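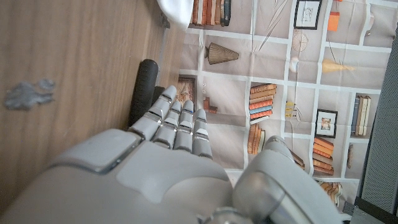 Maserung, grauer Fleck, weißes Tuch: am Holz bei Ekitz

Teilnehmende gesucht: Dünne Stoffe falten, drapieren, wegräumen

Für dünnen weißen Stoff gibt es eine Menge Ratschläge. Man soll ihn über die Kante ziehen, vorher ausschütteln, immer von der Mitte aus legen. Wir bei Ekitz haben für unser Projekt Stirkavano 1.344 solcher Tipps aus Zuschriften zusammengetragen und glauben den meisten davon kein Wort. Viele widersprechen sich, manche sogar im selben Absatz.

Deshalb suchen wir für September 20 Erwachsene, die an drei Terminen mit Tüchern arbeiten und uns hinterher sagen, was davon taugt. Vorkenntnisse sind nicht nötig. Wer sich für einen begnadeten Falter hält, darf trotzdem kommen, muss aber damit leben, dass wir nachfragen.

Was zu tun ist

Sie bekommen leichte Stoffe und eine schriftliche Anleitung. Sie legen das Tuch zusammen, hängen es auf, nehmen es wieder ab und räumen es weg. Danach füllen Sie einen Bogen aus. Auf dem Bogen steht ausdrücklich auch das Feld »Anleitung unbrauchbar«, und wir bitten darum, es bei Bedarf anzukreuzen. Lob aus Höflichkeit hilft uns nicht weiter.

Besonders misstrauisch sind wir bei allem, was »faltenfrei« verspricht. Sobald so ein Stoff irgendwo gerafft ist, laufen die Knicke von dort aus in alle Richtungen, und der untere Saum hängt, wie er will. 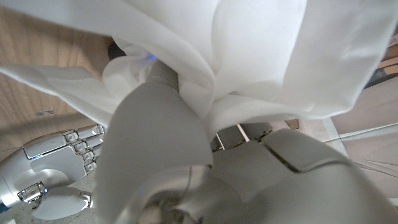

Was wir zahlen

58 Euro pro Termin, überwiesen nach dem letzten Bogen. Fahrtkosten übernehmen wir nicht. Eine Festanstellung ergibt sich daraus auch nicht, selbst wenn das auf anderen Portalen gern angedeutet wird.

Wer sich melden sollte

Sie sind volljährig, lesen Deutsch ohne Mühe und können längere Zeit im Stehen arbeiten. Sie haben eine eigene Meinung und können sie in zwei Sätzen begründen. Wer selbst Pflegemittel oder Haushaltskurse verkauft, kann leider nicht teilnehmen.

Ort und Anmeldung

Die Termine finden im Werkraum Zovmont statt und beginnen jeweils um 17 Uhr. Bitte melden Sie sich über das Kontaktformular an, Stichwort »Stirkavano«, und nennen Sie einen Falttipp, an dem Sie zweifeln. Lebenslauf und Foto brauchen wir nicht. Eine Zu- oder Absage bekommen alle, die sich bis Ende August melden.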